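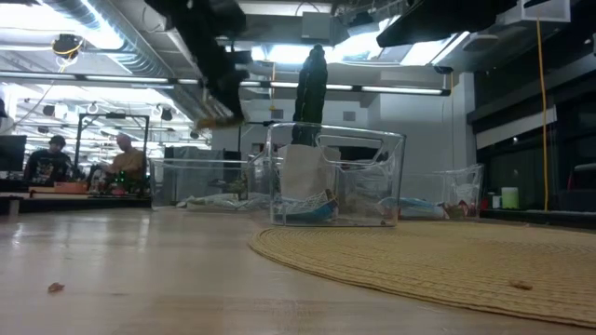
Do clear bins keep a shared snack table any tidier than a cupboard? Only if somebody empties them.

Mirjam Haslinger wrote:
> Clear bins mean we all see what's in there, so old
> bags get thrown out. Can we order 2 more for Wallville?

I doubt it. We could all see into the last lot too, and the paper bags still sat there until June. Wipe up the crumbs and shake out the round mat first, then ask me about more bins.

Stavros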